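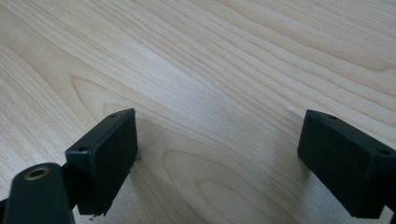
Pale tabletop with long, flowing grain and an oval cathedral figure low in the center.

Cleaning and Recoating a Light Wood Tabletop

Light wood shows dust, dark specks and dull patches sooner than dark wood does. The procedure below covers routine cleaning and a thin maintenance coat for a clear-finished top. It does not cover bare or oiled wood.

What you need
3 lint-free cloths
Mild dish soap and lukewarm water
Sanding pad, 800 grit
Water-based clear coat (we use Lirkar satin)
Foam brush

Step 1. Clear the top and lift off loose debris with a dry cloth. Do not rub. Grit dragged over the finish leaves fine scratches that show up under overhead light.

Step 2. Wipe with a damp cloth, following the grain. Where the grain curves into ovals, keep to the long direction of the board and ignore the curves. Dry at once with a second cloth.

Step 3. Check the surface from a low angle with one lamp on. Glare makes scratches and dull spots easier to find. Move the lamp to the other side and check again, as a scratch parallel to the light can disappear.
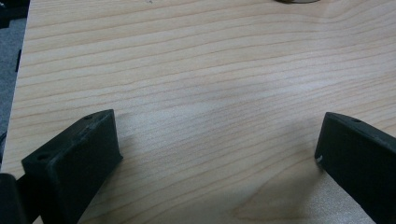

Mark any faults with low-tack tape beside the spot - never on top of it. Shaded areas can look like stains, so look at them again with the lamp moved before marking.

Step 4. Sand lightly with the 800 grit pad, along the grain, using the weight of your hand only. Stop when the sheen is even. On veneer, stay off the edges, where the face layer is easily cut through.

Step 5. Remove the dust with the third cloth, slightly damp, and let the top dry. Apply one thin coat with the foam brush in full-length strokes. Do not go back over a stroke once it has started to set.

Leave the top unused overnight. Keep hot dishes off it for 3 days.

Text: Vesela Vasić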